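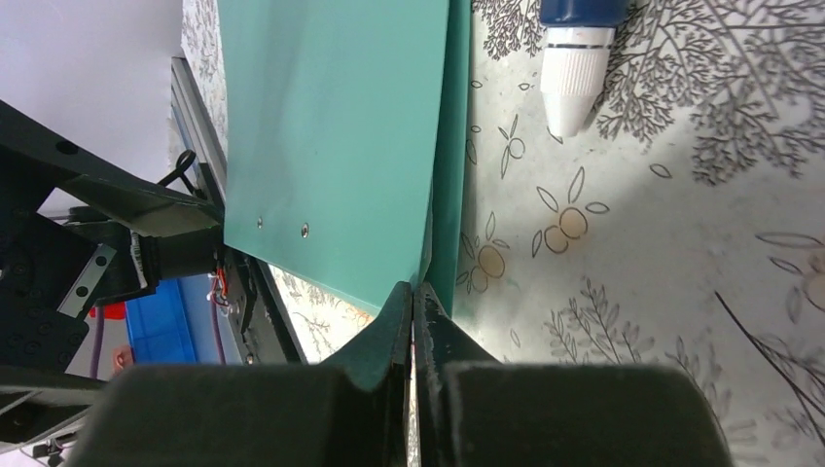 How to Set Up a Recipe Binder You'll Really Use

My mother kept her recipes in a drawer, and when that drawer jammed every December we'd all stand there with butter knives trying to coax it open. So when the recipes came to me (along with the drawer, bless her) I decided it was time for a binder.

Step 1. Get everything out
Clear the kitchen table and pile it all up: clippings, index cards, the backs of envelopes. Don't read yet! You'll lose the whole evening to one note about plum dumplings, and I speak from experience.

Step 2. Sort by when you cook it
I tried sorting by ingredient and gave up before supper. What works at my house is 6 piles: weeknights, Sundays, soups, baking, holidays, and "someday." My neighbor Arben Spahić sorts his by which relative gave him the recipe, and I must say it makes for lovely reading.

Step 3. Make your dividers
Plain cardstock is fine. Cut each sheet a little wider than your recipe pages so the tabs stick out past them, and write on the tab before you punch the holes.

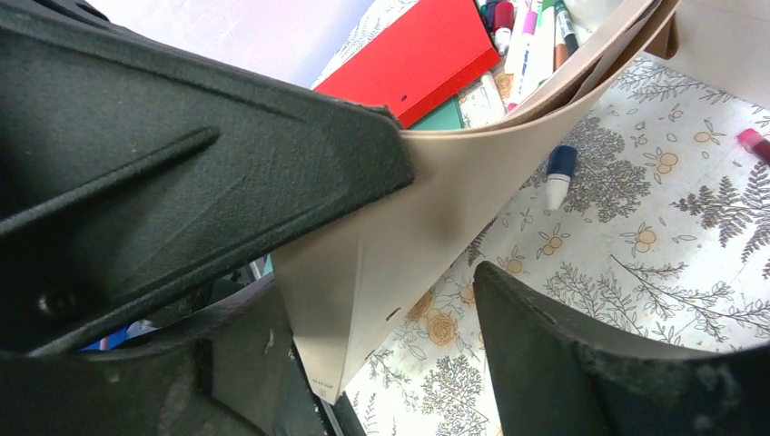 Beige cardstock, with a bit of a curve to it.

If your cardstock curls, leave it under a couple of heavy cookbooks overnight.

Step 4. Copy the fragile ones
Anything faded or torn gets written out fresh. Keep the original in a sleeve right behind the copy, gravy stains and all, and take your time with the old handwriting. I spent 2 days convinced that one cake wanted a cup of salt.

Step 5. Leave room
Put a few blank pages at the back of every section. You'll be handed a recipe at a potluck sooner than you think, and it's so nice to have somewhere to tuck it when you get home.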